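工作室笔记　亚麻籽油漆，Jarach 旧屋的门窗
30/06/2024

上次的记录写得太乱，我自己回头看也看不明白，所以这一次慢慢写。中文里有些油漆的词我还不太有把握，写错的地方请各位同事用铅笔改在旁边，不要擦掉我的字，我想知道自己错在哪里。

先说现在的情况。Jarach 旧屋朝北的窗框已经刮干净了，朝南的还剩下最下面的横档。横档的木头比我们想的软，用螺丝刀的尖可以压进去。一月份来看的时候表面还很硬，我想那时候是冻住的。软的部分我用粉笔画了圈，圈里面先不要上油。要等木工决定换还是补。如果补，请用同样的松木，年轮尽量密的那种，不要用仓库里那几块浅色的料。那几块是做架子剩下的，长得太快，吸油像海绵一样。

旧漆一共有几层，我在门背后合页下面磨了一个小窗口来看。最外面是现代的漆，发脆，成片掉。下面一层是灰的，再下面偏绿，最底下贴着木头的是一层很薄的红褐色，应该是当时的底漆。这层红褐色非常牢，刮刀走过去只是变亮，不肯下来。我的意见是留着它。既然它已经在木头上待了这么久，我们没有必要比它更聪明。业主希望看见木头“完全干净”，这件事下次见面要再谈一次，我会带那块磨过的样板去。

关于刮漆的方法。红外灯还是最好用，但是要有耐心。灯停在一个地方，等到漆面起小泡，马上移开，刮刀跟上去。停得太久，木头里的树脂会流出来，冒烟，味道很难闻，之后那个地方怎么也上不好漆。玻璃旁边必须挡一块铝板。我上周没有挡好，结果裂了一块老玻璃，是带波纹的那种，很可惜。裂的玻璃我没有扔，放在窗台下面的木箱里，可以切小了用在气窗上。刮下来的碎片全部要收进有盖的桶，旧漆里面可能有铅，所以扫的时候先喷一点水，不要干扫。口罩用完请不要挂在茶杯旁边的钩子上。

生油先上一遍，这是老规矩。我把油放在热水里温过再刷，进得比较深。刷完等木头喝够，表面多余的油一定要擦掉，擦得像没有刷过一样才对。第一次试的时候我舍不得擦，心里想多留一点也许更耐久，过了几天表面出现一层黏的皮，像放久的糖。只好用松节油全部洗掉重新来。擦油的布我再说一遍：摊开晾在外面的铁架上，或者泡在水里，绝对不能团成一团丢进垃圾桶。亚麻籽油的布自己会发热，会着火。这不是故事，隔壁的木工坊就有一个烧黑的角落，可以去看。

油漆这次有两个来源。一个是 Stamatopoulos 的成品漆，罐装，磨得很细，打开以后上面有一层油，下面的颜料沉得很硬，要从底下翻起来搅，搅到手酸。另一个是我们自己调的，用 Lenero 的色粉和熟油。自己调的颜色更活一些，缺点是每一次都不完全一样。所以我做了样板，编号写在背面，一直写到 16。编号 13 的那块油太多，干了以后有皱纹，请不要拿它给业主看，但是也不要丢，以后教新人可以用。

颜色的讨论比我预计的久。业主给了一个方向：大面用铁红，配一种深绿，门用带灰的蓝。单独看每一种都很好，放在一起我有一点担心。红和绿都很重，如果亮度太接近，眼睛会累，边界好像在抖。蓝灰在中间可以让它们安静下来，前提是蓝灰要够灰。 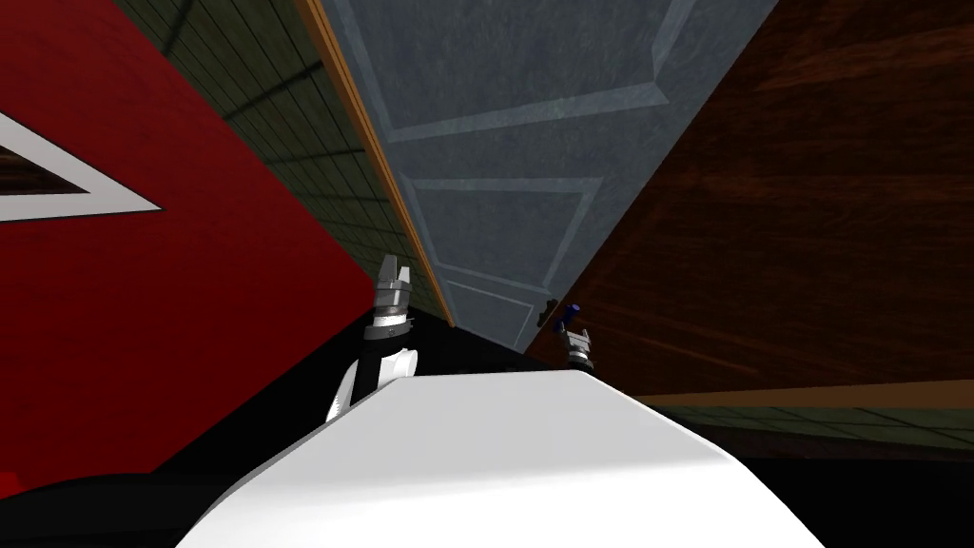 渲染图。左边红色的大面板，旁边深绿色的瓷砖墙，中间灰蓝色的门。

颜色在屏幕上看和在木头上看，是两件不同的事，这一点我每次都要提醒自己。屏幕是发光的，油漆是吃光的。亚麻籽油漆刚刷完的时候光泽很高，像湿的石头，过几个月光泽慢慢下去，颜色会显得浅一些，也温和一些。所以选色的时候不能只看新的样板。我把去年剩下的旧样板和新的钉在同一块板上，放在院子里靠墙的地方，一半用黑纸遮住，一半晒着。等到看得出差别的时候再拿给业主，比说很多话有用。

铁红我试了三种。最暖的那种偏橙，在阳光下很漂亮，到了傍晚就显得有些脏。最冷的那种偏紫，刷在大面上像旧的皮革，我自己喜欢，可是业主说像肝。我不知道怎么回答。中间的那种最普通，也是最容易买到的，大概最后就是它。铁红有一个好处，遮盖力非常强，薄薄一遍就盖住了下面，刷的时候不容易贪多。

绿色麻烦得多。用单一的绿色粉调出来太生，像学校的黑板刚上过漆。加一点生褐会稳，加黑会死。我的办法是先加很少的铁红，让绿色退一步，然后再看要不要褐。这样调出来的深绿和大面的铁红有一点亲戚关系，放在一起就不那么吵。记住每次加色要用牙签的尖，不要用勺子。我用勺子加过一次，那一罐后来只能刷工具箱了。工具箱倒是很好看。

蓝灰里面我用了群青、锌白和一点象牙黑。群青怕酸，也怕刚做好的石灰墙，门框靠近新抹灰的地方要等抹灰完全干透才可以刷。我在 Benumau 的一个旧谷仓看到过一扇门，靠墙的那一条褪成了浅浅的灰，其他地方还是蓝的，我猜就是这个原因，当然也可能只是雨水。还有一点，锌白单独用太硬，时间长了会裂细纹，可以掺一部分钛白。钛白太多又会像牛奶一样冷，而且容易粉化。我现在的比例写在罐子的盖子上，等确定了再抄到这本里来，不然又会有两个不一样的版本。

刷子。请大家用圆的猪鬃刷，不要用合成毛的扁刷。油漆要往开里赶，横着赶一遍，竖着赶一遍，最后顺着木纹轻轻收。学习刷这种漆最难的地方是“少”。现代的漆可以厚厚地放上去，它自己流平。亚麻籽油漆放厚了只会外面干，里面不干，过一个夏天就起皱。我们的老规矩是三遍，每一遍都要薄到觉得自己很小气。第一遍可以加松节油，第二遍少加，第三遍不加。顺序不能反，底下瘦，上面肥。

刷完的刷子不用每次都洗。挂在装了生油的罐子里，毛不要碰到底，第二天擦一擦就能继续。周末前才用亚麻籽油皂认真洗一次，从根部揉，泡沫变白为止。昨天我发现有一把刷子是毛朝下站在罐子里的，毛已经弯了，像一个问号。我把它压在两块木板中间，希望能救回来。

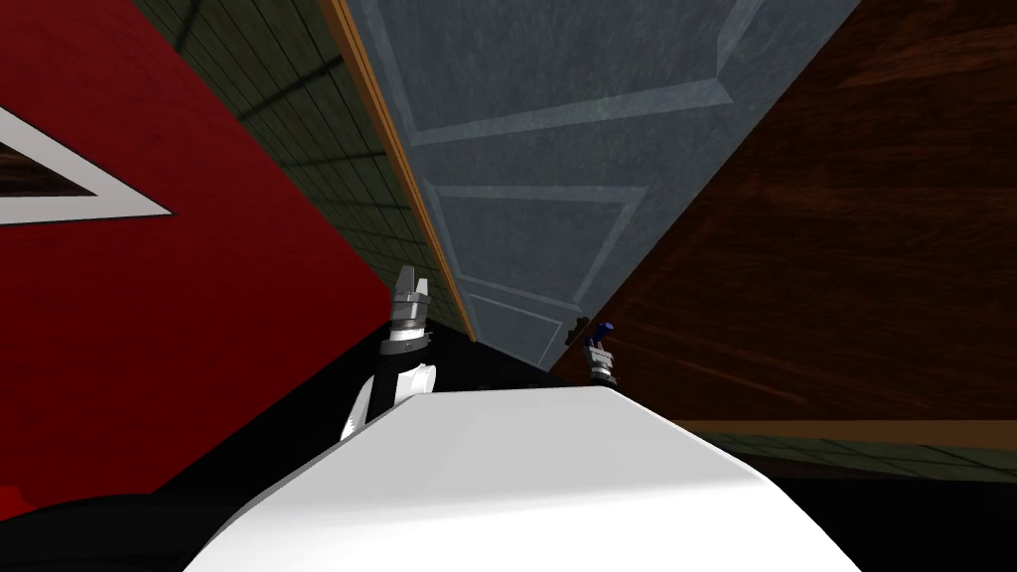 干燥的时间是这次最不顺利的部分。院子里的棚子湿度太高，背阴的样板过了很多天摸上去还是黏手指，同一罐漆刷在向阳的样板上早就可以碰了。我们搬去了楼上，那里有风，有光，情况立刻好起来。我记录的楼上温度是 23 度，窗开一半。这种漆要干，需要光、空气和一点温度，缺一个都慢。有同事建议多加催干剂，我不赞成。催干剂多了表面先结皮，后面的问题和刷太厚是一样的，只是来得更隐蔽。可以加，按说明的下限加，加完了写在罐子上。

灰尘也要说一句。楼上同时在磨窗扇，这样不行。漆面几天都是开着口的，什么都会粘上去，我在一块样板上找到了木粉、头发和一只很小的飞虫。以后磨的工作在楼下做，刷的工作在楼上做，门关好。如果一定要在同一层，那么上午磨，用湿布把地擦过，下午再刷。

腻子和玻璃。油灰是自己揉的，白垩粉加熟亚麻籽油，揉到不粘手，像做面条的面那样的硬度。买来的油灰也可以用，但是有的放久了会渗油，包装纸都透了，那种要重新揉进一点白垩粉。玻璃槽先刷油再上油灰，不然木头会把油灰里的油吸走，过两年油灰就一块一块掉下来。油灰抹好以后等表面结了皮再刷漆，漆要压过油灰，压到玻璃上一点点，这一条细线是挡水的。很多人把它当作刷歪了，用刀片刮得很整齐，水就从那里进去了。请不要刮。

五金件单独处理。合页和风钩煮过一次，用的是旧锅加小苏打，旧漆自己鼓起来，用铜刷一刷就走。煮完马上擦干，趁热涂油，晚一点就出黄锈。有两个风钩的螺丝孔已经磨大了，我先用木签沾胶填了孔，等换新的螺丝。请不要换成十字头的，原来都是一字的，从屋子里一眼就能看出来。对应的合页和窗扇我绑了纸签，纸签上的字被油浸得有些看不清，谁经过的时候帮我再描一遍。

材料的账。Lenero 那边的色粉涨了一些，铁红还好，群青涨得多。熟油还有一大桶，够刷完朝北的一面，朝南肯定不够。松节油要补。这次材料预算是 2000，加上漆和砂纸已经很紧，如果横档要换新的木料，就要另外向业主说明。砂纸建议换成网状的，贵一点，但是不容易被旧油糊住，算下来其实差不多。生油我不想换别家，上次换的那一种颜色很深，味道像鱼，刷白色窗扇以后发黄得很快，放在暗处更黄。发黄的窗扇搬到阳光下晒几天会退回来一些，这一点如果业主问起来可以放心告诉他们。

还有一些没有解决的问题，写在这里免得忘。朝南横档补还是换，等木工。铁红选中间那种还是再试一次掺一点偏紫的，我倾向于再试，小样板就够。深绿和蓝灰相接的地方要不要留一条细的浅色线，老的做法有时候会有，我在门背后的小窗口里没有找到证据，所以暂时不画。门的下缘底面请一定记得刷，要把门拆下来才能刷到，大家都不愿意拆，可是水就是从那里往上走的。门槛也一样，两头的端面要喂饱油，喂到不再吸为止，我通常要来回三四次。

下次上工先看楼上的样板，用手背轻轻碰，不要用指尖，指尖会留印。能碰了就上第二遍，先刷窗扇的内侧，再刷槽口，门留到最后。钥匙放回原来的抽屉，楼上的窗晚上关到只剩一条缝。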